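Magazine > Living > Small Spaces
Features Reviews Letters Subscribe
8 min read

The box room problem

Every house on Bunting has one. The small room at the back, over the kitchen, the one the agent calls a third bedroom with a straight face. Ours is where the ironing board lives. Also a tent, two lamps that don't work, and the guest bed, which nobody has slept in since August.

I wanted to know what people do with theirs. So I went up and down the street and asked, then got on the train to Bustton and asked there too. Same rooms, same builder, narrower stairs.

Mostly: nothing. Door shut. A few had gone for an office and given up on it by winter, because the radiator is on the wrong wall and your back freezes while your knees cook. One couple had a sewing room, very tidy, a bit smug. One house had a drum kit. I didn't stay long.

The ones that worked had been painted. That's the pattern, if there is one. Not fancy paint either. Erarell, the paint shop by the station, sells off mistints at the back for next to nothing and half of Bustton seems to be living inside somebody else's mistake. Mustard. A green like old hospital doors. People get brave when it's cheap.

And they get brave with one wall at a time, which I used to think was a cop-out. Dark on one side, pale on the other, and suddenly the room has a direction. You know where to put the bed.
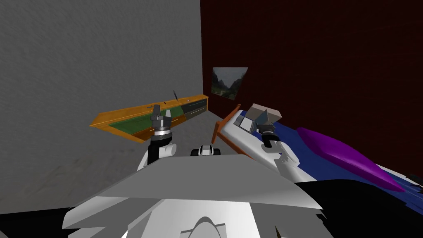
Storage is the other fight. The instinct is to go tall, a big wardrobe, and then the door won't open properly and you're sidling in like a crab for 20 years. Go long and off the floor instead. Leave the floor alone, you want to see as much of it as you can. A joiner at Tomine, a two-bench workshop behind the bus depot, told me most of the small-room jobs they get now are hung on the wall, and that the hard part is never the wood, it's finding something solid to screw into. Old plaster. Bring biscuits, it takes all day.

Beds: buy the smaller one. Guests stay 2 nights, they'll live. A drawer underneath sounds clever untill you try pulling it out with the bed against a wall.

Light. One ceiling bulb makes any small room look like a waiting room, so get a lamp down low, get another one up on a shelf, and put both on the same switch if you know somebody who can do it. I don't, so I've got two plugs and an extension lead. Fine.

What did I do with ours? Emptied it, 30 trips to the car or it felt like it. Took a weekend. Paint is bought, a mistint obviously, somewhere between brick and plum. The tent has gone to the loft. The ironing board is on teh landing and everybody walks into it.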